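Search the manual Go Clear

Section 6. Under-cabinet Leak Sensor: Placement, Pairing and Test

This section covers the Baluyot leak sensor and its connection to the Todero water shut-off unit. Complete Section 5 (fitting the shut-off valve) before starting. The valve must be powered and the green lamp on the control box must be steady.

6.1 Parts needed

Sensor body, model 1673
Probe lead with flat probe head
Two adhesive pads
One cable clip
Battery, CR123A (supplied, with pull tab fitted)

Check the model number on the underside of the sensor body. Sensors marked 2780 belong to the outdoor range and will not pair with this control box.

6.2 Choosing the position

1. Clear the floor of the cabinet beneath the sink. Wipe up any water and let the surface dry fully.

2. Find the lowest point of the cabinet floor. A spirit level placed front to back and then side to side will show the fall. Place the probe head at the lowest point, with the two metal contacts facing down.

3. Keep the probe head at least 50 mm from the waste trap, so that it can be lifted out when the trap is cleaned.

4. Fix the sensor body to the side wall of the cabinet, above the level of the probe. Do not fix it to the door. Repeated movement will loosen the lead at the socket.

5. If a dishwasher stands next to the sink cabinet, a second sensor is recommended behind the plinth. Run the lead along the wall and secure it every 300 mm.

Note: Mats laid in front of the cabinets can hold water against the plinth and delay an alarm from a floor-level probe. Lift them when checking the floor for damp. 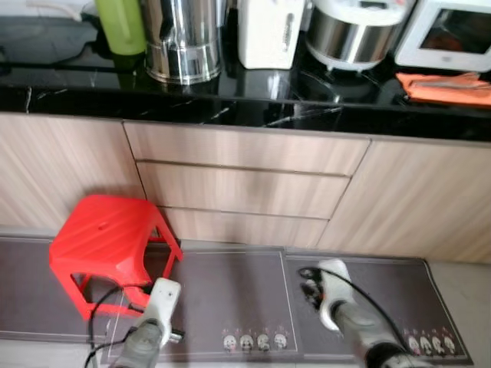
Fig. 6-1. Base cabinets with floor mats in front.

Plinths are usually held by spring clips and can be pulled forward by hand. Where the plinth is screwed or sealed, leave it in place and fit the probe inside the cabinet only. A sealed plinth that has been forced will not seal again without new mastic.

CAUTION: Do not drill into the cabinet back panel. Supply pipes and cables may run directly behind it. The adhesive pads are sufficient for the weight of the sensor body.

6.3 Fitting the battery and pairing

1. Slide the cover off the sensor body in the direction of the arrow.

2. Remove the pull tab. The lamp flashes amber twice.

3. On the control box, hold LINK until the lamp turns blue. The box stays in pairing mode for two minutes.

4. Press the small button beside the battery once. A single tone from the control box confirms the pairing.

5. Refit the cover. It must click at both ends.

6. Write the sensor position (for example, SINK or DISHWASHER) on the label inside the control box door.

If there is no tone, move the sensor to within one metre of the control box and repeat from step 3. Once paired, it can be returned to its position. If it then loses contact, fit a Prakalby repeater between the two points. See Section 9.

Note: The access code for the control box is set to 1000 at the factory. Change it before leaving the unit in service.

6.4 Testing

Warn others in the building before testing. The water supply will be cut off.

1. Open the cold tap at the sink to a steady flow.

2. Lay a damp cloth across both contacts of the probe head.

3. Within ten seconds the alarm should sound and the valve should close. The flow at the tap will stop shortly afterwards.

4. Remove the cloth and dry the contacts with kitchen paper.

5. Press RESET on the control box. The valve reopens.

6. Close the tap.

Repeat the test for each sensor. Test all sensors every six months, and always after plumbing work.

CAUTION: Do not immerse the sensor body. Only the probe head and the first 200 mm of lead are waterproof.

6.5 Fault codes

E1: Battery low. Replace within 14 days.
E2: Probe lead unplugged or damaged. Push the plug fully home. If the code remains, replace the lead (part 1711).
E3: No contact with sensor. See 6.3.
E4: Valve did not close. Turn off the supply at the main stopcock and call an installer.

E4 cannot be cleared with RESET. The installer will clear it after inspecting the valve.

Continue to Section 7, Sensors for Bathrooms and Utility Rooms.

Trukinmont Water Controls | Technical editor: Tipene Donnelly | Revised 19/11/2023 | Contact us | © Trukinmont. All rights reserved. | Back to top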